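Home Updates Rules Fixtures Contact

7 minute read

Soro fantasy netball: where we've got to at mid-season

Hello to everyone at Letstead, and thanks for letting me send this as one long ramble instead of filling in the boxes on the form. I did try the boxes. I ran out of room at "outcomes" and had nothing at all to put under "dependencies", so you're getting the letter version and I hope that's all right.

The short answer is that the game is running, people are playing it, and I've spent less than I said I would on everything except the prizes. The longer answer has a wobble in it, which I'll get to.

When I wrote to you for the grant I said I wanted a fantasy game for the regional netball league that somebody could pick up on a Sunday night with a cup of tea and not feel stupid. We had 40 squads signed up by the time the first centre pass was taken. I'd told you I'd be happy with fewer than that, so I was very pleased indeed, and I may have rung my mum. Most of them are people who already go to the matches, plus their partners and a fair few teenagers from the Plasine juniors who are, I'm sorry to say, beating nearly all the adults.

For anyone at your end who hasn't played: you pick a squad of 10 from across the league's 8 clubs, you stay under the salary cap, and you score on what your players really do on court. No more than three from the same club. That last rule caused more argument than anything else in the whole set-up, and I still think it's right, because without it every squad would be Plasine's entire front end and a couple of cheap defenders to make up the numbers.

Pricing

This was the bit I worried about most and it's gone better than I feared. I set the opening prices from last season's match sheets, by hand, over several evenings, and I got some of them badly wrong. The worst was a wing defence at Plasine I'd priced as a bench player, when anyone who'd watched a single pre-season match could have told me she'd be playing every minute. More than half the squads had her by round two. Good for them! I let it stand. Prices move on form from round four onwards, so she's now properly expensive and the people who spotted her early have got some cash to play with, and that's how it ought to be in a fantasy game.

Goal shooters are still too dear, I think. You can have one premium shooter and a balanced squad, or two and a load of kids who might get a run in the last quarter. A few brave souls have gone for two. They're either top or nowhere, depending on the week. 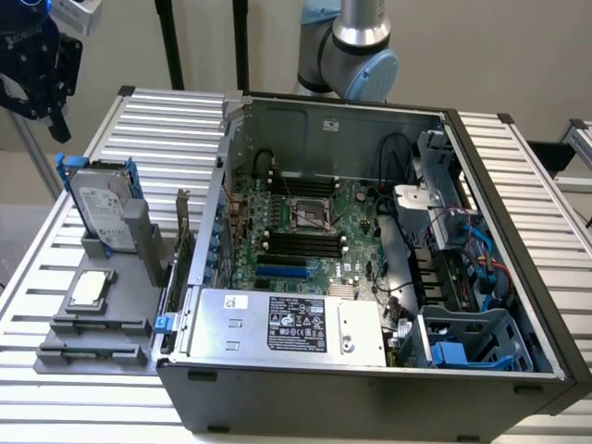

Alois Gasser thinks I should go further and cut shooters by a good chunk before next season, and he sent me a spreadsheet to prove it, with every tab a different colour. His point is that the mid-court is where matches get decided and the game ought to tempt people into spending there. I've read it twice and I'm mostly with him. The part I don't agree with is changing prices mid-season by anything other than form, as people have built plans around what's there and I'd have a riot on my hands.

Scoring

We had three goes at the scoring before it settled. The first version gave too much for goals and next to nothing for intercepts, so defenders were just there to fill a slot. The second swung so far the other way that a keeper who had a busy afternoon outscored both shooters put together, and I had a very funny message from one of the shooters about it. The third is the one we've kept: goals, feeds, centre pass receives, intercepts, deflections and rebounds all count, and you lose a bit for penalties and turnovers. It's a bit fiddly to explain but people have got used to it, and arguments in the group are now about players and not about me.

The scores come in through Đồng, the little tally app the bench scorers use on their phones. I said in the application I'd have it working for every club from round one. I didn't. Two of the clubs stuck with paper for the first month and I was typing up sheets at half past ten at night, squinting at somebody's sevens. They've both come across now. The scorers say it's quicker once you stop looking at your thumbs.

There's one thing Đồng still doesn't handle well and that's position changes. If a player starts at goal attack and moves to wing attack after half time, it sometimes carries on giving her shooting position points — not a huge amount, but enough to swing a close head-to-head. I check those by hand each week and put a note up if anything's been corrected. It's on the list to fix before finals.

The wobble

Right, so. Round six. A whole match got called off with a leaking hall roof, and I hadn't written a rule for it. I know. I had rules for late withdrawals, for injuries in the warm-up, for a player switching clubs, and I had nothing for rain coming through a ceiling. Anyone with players in that match was stuck on zero for them with the lockout already gone.

I made a decision on the spot, gave everyone affected their player's season average, and told the group straight away. Some people thought that was generous. Some people (the ones playing against them) thought it was daylight robbery. What I should have done is have the rule in place beforehand, and there is one now. If a match is called off before it starts, your bench players come in automatically, in the order you've ranked them, and if you've not got enough cover you take the average. If it's stopped part way, whatever's been scored stands. I put it to a vote before adopting it and it passed easily.

We lost one squad over it, and he did say he might be back next year.

Keeping people interested

The thing with any fantasy game is the middle of the season. The people at the top keep going because they're winning and everyone else starts forgetting to set a captain. I've been keeping an eye on how many squads make at least one change a week and it dipped quite a bit around rounds seven and eight. So I brought the head-to-head cup forward. It was meant to start nearer finals, but it's given the bottom half something to play for, and changes picked up again as soon as the draw went out.

I also started a short weekly write-up. Best score, worst captain pick, cheapest player who did something daft and brilliant. It takes me an hour, and more people read it than read the rules. The worst captain pick has become weirdly sought after.

What I haven't cracked is trades. Everyone gets a set number for the season and half the league burned through most of theirs early, chasing whoever scored well the week before. I did it myself and I wrote the thing. I'd like to try a couple of extra trades released at the bye round, which would bring the burners back in without punishing the patient ones too much.
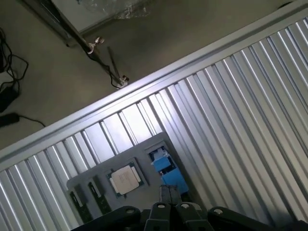 One squad owner wrote back at length on that, very politely, saying extra trades are a reward for bad planning and that holding trades is a skill same as picking a captain. She's kept nearly all of hers and is sitting comfortably in the top few, so she would say that, but it's a fair point and she made it better than I've put it here. Where I've landed for now is one extra trade for everybody at the bye, carried over if you don't use it. She's agreed she can live with one.

Money

Nothing alarming. The website and Đồng set-up came in under what I'd put down. I've not used any of the travel line, as the clubs have all been happy to do scorer training by video or before home matches I was going to anyway. Prizes are over by a little. I added one for the top junior squad when I saw how many had joined, and I've taken it out of travel. If you'd prefer I asked before moving things between lines, tell me and I will from now on. Receipts are in the folder you set up.

What's next

Finals, mainly. I need to decide if squads get bigger trade allowances once clubs start dropping out, otherwise people will end up with half a side. My feeling is yes, and I'll put a proposal to the group before the last home-and-away round.

After that I want to sit down with the full season of scores and redo the prices properly, with Alois's spreadsheet open next to me. I'd like the new price list out by March so people have time to moan about it. Two clubs have also asked whether we could have a draft version alongside the salary cap one, where each player can only be in a single squad. I love the idea, but with 40 squads it can't be one big pool, so it would have to be small leagues of 8 or so, and somebody would have to run each of them. I'm not promising it to anyone yet. I'd be interested in whether Letstead would look at it as part of next year or as a separate thing.

One question from me: do you need player numbers split by age group for your end-of-year return? I've only got "junior" and "not junior" at the moment. Easy enough to ask at sign-up next time, harder to go round asking now.

My own squad is third from bottom, if anyone's wondering. I captained the wrong shooter four weeks running and I've got one trade left.

Contact the Soro league desk | © Soro Fantasy Netball | Back to top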